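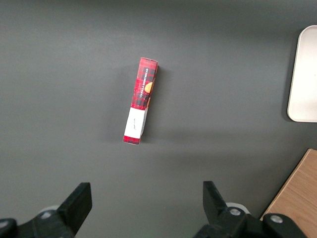
Vanilla shortbread is the right thing to bring when you don't know people well. I have brought wine, flowers and once a cheese from Vörös, and each of those asks something of the host. Wine gets opened or it doesn't. Flowers need a vase.

A box of cookies asks for nothing. It goes in the cupboard and keeps until February. The red tartan helps too -- it looks like a present already, so I've stopped wrapping it. A plain label with a few words on it is enough.

My sister-in-law thinks store-bought is lazy. She bakes 70 cookies every winter and is worn out by the time she hands them over. I'd take the box from the shop in Pidell. Homemade gifts come with a duty to praise them, and usually a tin to give back.

I do think people should write on the label by hand. A printed one looks like it came from a bank.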